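01/04/2024

First day back after the break, and I meant to go straight to bed, but my head is still full of sidewalks, so I'm going to sit here with the last of the ginger cake and write it down while I have it straight. Adesuwa says I should keep a proper log for the Ultberg trial and I told her I have a diary, and she gave me that look over her glasses, the one that means a diary isn't a log. Well, it is tonight.

So, the trial. Gandier has been wanting to do something about the last stretch of delivery for as long as I've worked there, the bit between the van and the door, and in September they finally settled on looking hard at sidewalk robots. Two came up to the top of the pile. One was from Yaman, a very handsome little machine with a very handsome price, and the other was the Ultberg kit, which comes without a body at all. You buy the driving part – the software, the sensor mast, a box of cables and a fat binder – and you put it on whatever wheels you already own. We own wheels! We have 11 of the old warehouse carts sitting in the Stenden depot doing nothing but collecting dust and coffee cups. So you can guess which way I was leaning before we even opened the box.

The part I want to remember, though, is the practice city. The kit comes with a license for it, and for the length of the trial we get 1,000 hours of driving in there, which sounded like a silly amount to me until Callum explained that you can run a whole batch of drives side by side and burn through a week's worth before lunch. Callum Farquharson is the man Ultberg sent us. I'd been expecting a salesman and had my salesman face ready, and then he turned up with his sleeves too short and a bag of clementines for everyone, and spent the first hour asking us what our carts weighed and how high our curbs are. I liked him right away, I'll admit, and I have to be careful about that, since I'm the one who has to write the recommendation.

What we did today was mostly sit in the back office with the blinds down and send the cart down the same downtown blocks over and over. You pick a start and a goal, you pick how cautious you want it to be, and off it goes. Callum had us change one thing at a time. First the speed, then how much room it leaves around people, then how it feels about the edge of the sidewalk, which he calls curb shyness (I wrote that on my hand so I'd remember to use it on my sister). With the shyness turned all the way up it hugged the building wall like a cat in the rain. With it turned down it ran along so near the street that Adesuwa kept lifting her feet off the floor. We ended up a bit toward the shy side of the middle, and I think that's where I'd want it for Stenden, where the sidewalks are narrow and people park any old way.

I asked a lot of questions that I'm sure were basic. I asked whether the sun in there moves (you can set it). I asked if we could have snow, and he said not in the version we have, and he didn't dress it up or promise it for next quarter, which went down well with me. Snow matters to us. I put it in the notes with two lines under it. I also asked about dogs on those long stretchy leashes and he laughed and said everyone asks that by the second day, so I was pleased to get it in on the first.

He saved some views from the cart's side of things for our report, and I've stuck two of them in here, partly for the log and partly because I want to show Mom what I do all day. She still thinks I drive a forklift.
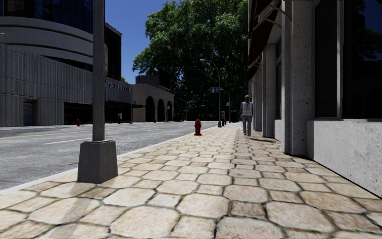
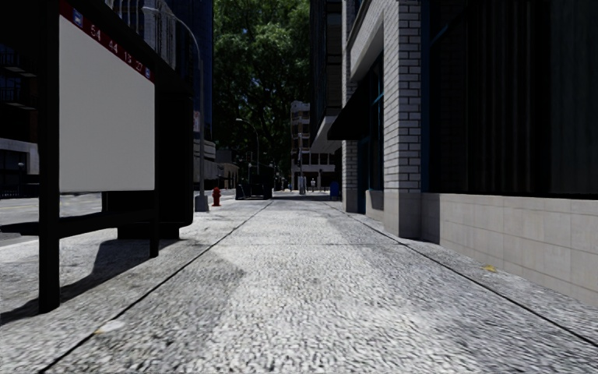

Anyway, the fixed things by the curb were where I learned the most. I had gone in worried about people and only people, and the people are a worry, but a cart has to make up its mind about posts and hydrants and lamp bases every few yards, and if it dithers at each one then your parcel gets there on Thursday. On the first settings it dithered terribly. It would slow down, swing out, think about it, swing back in, and then start over at the next one. Callum let us suffer through a few of those before he showed us the page in the binder about planning farther ahead, and after that it picked a line down the sidewalk and kept to it much better. I wish that page were nearer the front. I told him so and he wrote it down, and then he wrote down that the binder needs an index, because Adesuwa told him that one, with some force.

My other grumble is the scoring. At the end of a drive you get a number, and the number isn't out of 100 or anything a person would pick. Our best drive today was 2,138. Is that good? It was better than the one before it, I can say that much. Callum says you get a feel for it. I don't want a feel for it, I want to be able to walk into the Gandier meeting and say the cart got there safely this many times out of that many, and I asked if we could have that printed out instead. He thinks he can set it up for us by the next session. We'll see.

And then there's the part I can't judge from a chair. All of this happened in the computer, with computer sidewalks and computer sunshine, and our depot has a ramp with a lip on it that has beaten every hand truck we ever bought. Adesuwa raised it at the end when we were all tired and I'm glad she did. Callum was very good about it. He said the practice city is for getting the silly mistakes out of the way cheaply, and then you go out with a real cart and walk behind it for weeks with your thumb on the stop button. He figures we'd want to start in the depot yard, then do the block around it on a quiet morning. I've already volunteered, thumb and all. I said I'd need better shoes.

Where I've landed so far is that I'd sooner spend the money on the Ultberg kit than on the Yaman machine, if the cart mounts fit and if somebody at Ultberg answers the phone once Callum goes home. The phone thing I can test. I'm going to call their help line at lunch tomorrow with a dull question about cables and see how long I sit there.

Cake is finished. I forgot to call the dentist again. Must take the binder back in with me in the morning – Adesuwa wants to make the index herself now, she's brought colored tabs from home – and ask Callum whether the mast folds down, or we'll never get it under the depot door.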